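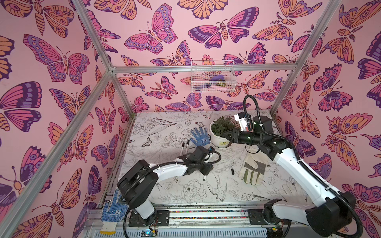

ok gripper week, part one. I've been going back and forth between the Zollel fingers and the Hitix ones since lunch and I have opinions (so many opinions)

---

Short version: Zollel is stiffer, Hitix is kinder. The Zollel pair will pinch a marker and hold it dead straight, and then you ask it for a glove and it grabs one fold of knit and lets the rest flop everywhere.

---

Markers, 15 tries each. Zollel got all 15!! Hitix got 10, and most of the misses were the marker rolling away before the fingers closed. Slowing the last bit of the close helped, but I haven't rerun the full set yet.

---

Gloves are a whole different sport. Knit is fine if you come in at the cuff. Leather lies so flat that both grippers mostly pet it.

---

Perihan Toprak asked about leaves. Leaves are my favorite test and also the worst one. The wrist camera gets in there and all it sees is green, green, green, so depth goes to mush. I'm leaning on the fixed view for the approach and only trusting the wrist for the close.

---

Controller stuff for the three of you who care: moved from Duman to the Pondstead board in August. Loop time went from 19 ms to 10 and the jitter on the long reaches is so much better. Setup docs are rough though, I lost an entire evening to one swapped connector.

---

And yes, Costel Bošković, I saw your comment, the butterfly wallpaper stays. Busy backgrounds are good for the vision side and I like looking at it!

---

Tonight it's 60 cap pickups with the Hitix fingers and the slower close. Small, white, sitting on a white surface with black line drawings all over it, so wish me luck. Numbers in the morning, after coffee.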